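Inicio > Lavado > Lavavajillas de capota > Zallilari

Lavavajillas de capota Zallilari

Fabricante: Živković
Distribución y servicio técnico: Prumircombe
Ficha revisada: 24 jun 2019
Revisión técnica: Geert Groen

Descripción

El Zallilari es un lavavajillas de capota para cocinas de colectividades, comedores escolares y restaurantes con servicio concentrado en franjas cortas. Trabaja con cesta cuadrada estándar. La carga se realiza a la altura de las mesas laterales y el ciclo arranca al bajar la capota, sin pulsar ningún mando. Admite instalación en línea y en esquina; el cambio de una configuración a otra se hace recolocando las guías interiores de la cesta y no requiere piezas adicionales.

La cuba de lavado es estampada, con las esquinas redondeadas y el fondo inclinado hacia el desagüe. La cámara no tiene tuberías vistas en las paredes. Los aspersores superior e inferior se extraen sin herramientas, igual que los filtros de superficie y el filtro de aspiración de la bomba.

La capota se acciona con un asa frontal y se mantiene abierta mediante muelles compensados. Si se levanta durante el ciclo, el microinterruptor detiene la bomba; al bajarla, el programa continúa desde el punto de interrupción. En la versión con doble pared, la cámara de aire intermedia reduce la temperatura de la superficie exterior y el ruido transmitido a la sala.

Programas

Corto: para vasos, tazas y vajilla poco sucia, con lavado inmediato tras el servicio.
Normal: duración de 90 segundos. Es el programa de referencia para platos llanos y hondos.
Largo: para bandejas, cubetas y piezas con restos de grasa o almidón.
Vaciado y autolimpieza: se ejecuta al final de la jornada, con la capota bajada y el rebosadero retirado.

Las duraciones corresponden a una alimentación con agua caliente. Con agua fría, el control prolonga la fase de lavado hasta que el calderín alcanza la temperatura de aclarado ajustada. Esta función (bloqueo térmico) viene activada de fábrica y solo puede desactivarla el servicio técnico.

Vajilla compatible

La altura útil de la cámara permite lavar platos, fuentes, bandejas de autoservicio y cubetas gastronómicas. Los platos se colocan en la cesta de púas en una sola dirección, con la cara de servicio orientada hacia el mismo lado. Las piezas de perfil bajo y ala estrecha pueden ocupar todas las filas; las hondas obligan a dejar una fila libre entre pieza y pieza para que el chorro llegue al fondo. 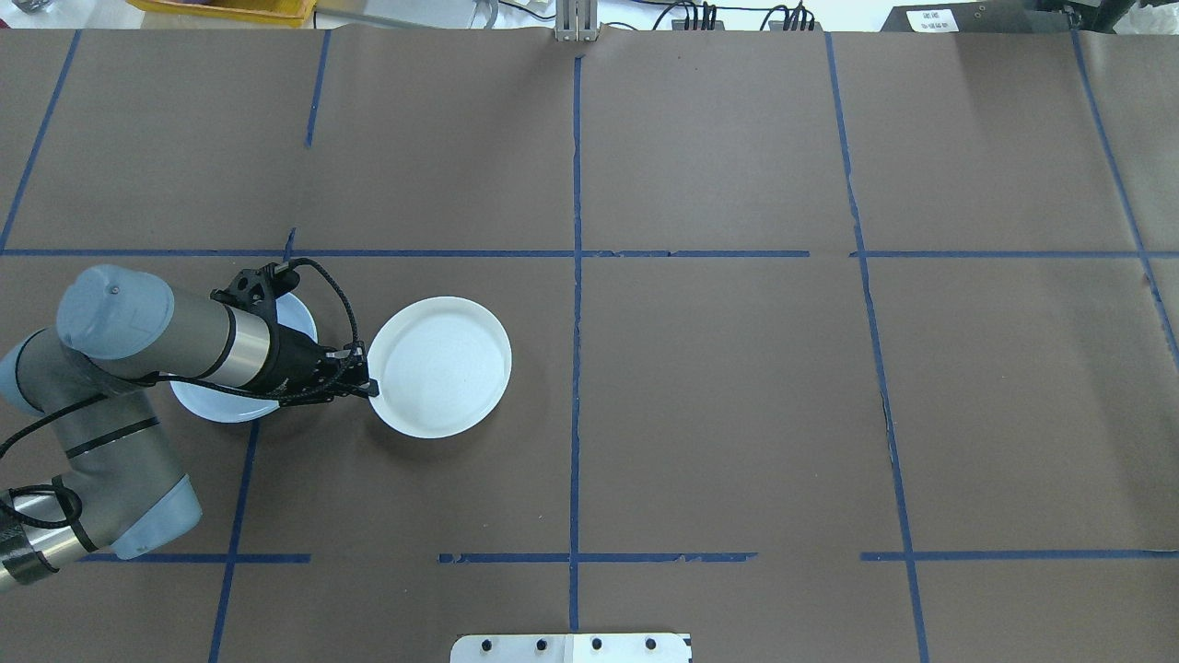 Plato blanco liso de borde fino y elevado, junto a una pieza redonda azul claro.

Las piezas con decoración sobre esmalte, las de aluminio sin anodizar y las de madera no deben lavarse en este equipo. En el caso de la melamina y el policarbonato, consúltese la temperatura máxima admitida por el fabricante de la pieza antes de ajustar el aclarado. Los plásticos retienen menos calor que la porcelana y secan peor: conviene dejarlos escurrir en la mesa de salida antes de apilarlos y usar un abrillantante formulado para plástico.

Los cubiertos se lavan en cestillo cilíndrico con el mango hacia abajo, previo remojo. No se deben mezclar cubiertos de acero y de plata en el mismo cestillo.

Sistema de aclarado

El aclarado se hace con agua limpia procedente del calderín, a presión constante. Existen dos ejecuciones:

Calderín a presión de red. Exige una presión dinámica estable dentro de los márgenes indicados en la placa. Si la instalación no los garantiza, debe montarse un reductor o un grupo de presión antes de la electroválvula.

Calderín atmosférico con bomba de aclarado. La temperatura y el caudal no dependen de la red. Incorpora separación de aire frente al retorno de agua, por lo que no necesita dispositivo antirretorno externo. Es la ejecución recomendada en edificios con consumos simultáneos y en plantas altas.

En las dos ejecuciones, el agua de aclarado cae a la cuba y renueva parte del baño de lavado. El excedente sale por el rebosadero. La concentración de detergente se repone en cada ciclo mediante el dosificador.

Dosificación

El equipo se suministra con 2 dosificadores peristálticos, uno para detergente y otro para abrillantante, con caudal ajustable desde el panel. Los tubos de aspiración están identificados por color y llevan contrapeso. La sustitución de un bidón vacío introduce aire en el tubo, y en ese caso debe ejecutarse la función de cebado antes del primer lavado.

No se admite detergente en polvo vertido directamente en la cuba cuando el dosificador está activo. Tampoco productos espumantes, lavavajillas manual ni limpiadores con cloro en la superficie exterior.

Calidad del agua

La cal es la causa principal de las averías de resistencia en esta gama. Con agua dura, la garantía del calderín queda condicionada a la instalación de un descalcificador. Prumircombe suministra el modelo Lundosow, de regeneración volumétrica, que se conecta entre la llave de corte y la entrada de la máquina. También puede emplearse otro equipo de capacidad equivalente, siempre que la pérdida de carga no reduzca la presión disponible por debajo del mínimo de placa.

El descalcificador elimina la dureza, pero no reduce el total de sales disueltas. Si tras el secado quedan manchas blanquecinas en vasos o en vajilla oscura con la dureza correcta, debe analizarse la conductividad y valorarse una ósmosis inversa. Un exceso de abrillantante da velos azulados e irisados que se confunden con frecuencia con la cal; se distinguen porque desaparecen al frotar con un paño húmedo. 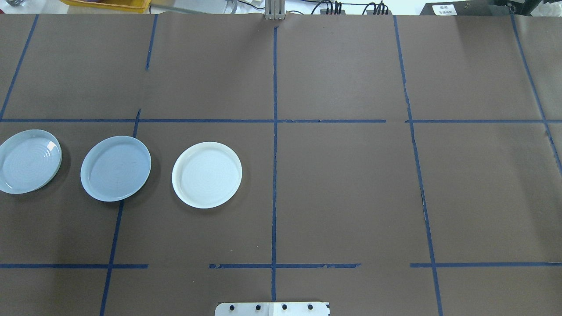 El análisis de agua ha de repetirse cuando cambie el suministro o se modifique la instalación interior. En locales con cierre estacional, por ejemplo los que paran en diciembre, el calderín y la cuba se vacían por completo, se cierra la llave de corte y la capota se deja entreabierta. La primera carga tras el cierre se desecha.

Instalación

Desagüe por gravedad a nivel de suelo, con sifón. Opcionalmente, bomba de desagüe para salidas elevadas.
Toma de agua con llave de corte accesible y filtro de malla. El filtro se incluye en el embalaje.
Alimentación monofásica o trifásica, según pedido. La conversión posterior es posible en la regleta y debe quedar anotada en la placa.
Interruptor omnipolar y protección diferencial a cargo del instalador.
Borne equipotencial en la parte posterior de la base.
Patas regulables. La nivelación se comprueba en ambos ejes con la cuba llena.

La campana de extracción no forma parte del suministro. En recintos sin ventilación se recomienda la versión con recuperador de calor, que condensa el vapor del final del ciclo y precalienta el agua de entrada. Esta versión se conecta exclusivamente a agua fría.

El embalaje debe abrirse en presencia del transportista. Los golpes en la capota que no consten en el albarán se tramitan como recambio.

Mantenimiento

Diario: vaciar la cuba, retirar y enjuagar los filtros, comprobar que los aspersores giran libremente, dejar la capota abierta.

Semanal: desmontar los aspersores y limpiar los difusores con un punzón no metálico. Revisar el nivel de sal del descalcificador.

Periódico, por personal técnico: sustitución de los tubos peristálticos, control de la junta de la bomba, tensión de los muelles de la capota, apriete de bornes, limpieza de la sonda de nivel y descalcificación del calderín si procede. Los muelles se sustituyen siempre por parejas.

La máquina no debe lavarse con chorro directo ni con equipos de alta presión.

Avisos en pantalla

Llenado incompleto: llave cerrada, filtro de entrada obstruido o rebosadero mal colocado.
Temperatura de cuba insuficiente: resistencia, contactor o sonda.
Temperatura de calderín insuficiente: comprobar primero si el termostato de seguridad ha saltado. El rearme es manual y se encuentra tras el panel frontal.
Capota abierta: microinterruptor o imán desplazado.
Nivel bajo de producto: solo en equipos con varillas de nivel.

El borrado de un aviso no elimina su registro. El historial se consulta en el menú de servicio con la clave del instalador.

Suministro y opciones

Incluido: cesta de platos, cesta de base lisa, cestillo de cubiertos, manguera de entrada, manguera de desagüe y manual en español.

Opcional: mesa de prelavado con fregadero y orificio de desbarasado, mesa de salida, grifo de ducha, bomba de desagüe, recuperador de calor, descalcificador Lundosow, varillas de nivel para bidones.

Las mesas se piden a la derecha o a la izquierda, mirando la máquina desde el puesto del operario. El lado no puede invertirse en obra.

Garantía y recambios

Garantía de 2 años en piezas, con puesta en marcha realizada por Prumircombe o por un instalador autorizado. Quedan excluidos los tubos peristálticos, las juntas, las cestas y los daños por cal o por heladas. Para pedir recambios hay que indicar el número de serie completo, grabado en la placa del lateral derecho de la base, y la ejecución de aclarado. Las resistencias de las dos ejecuciones no son intercambiables.

Documentación disponible bajo petición: esquema eléctrico, plano de acometidas, despiece y declaración de conformidad.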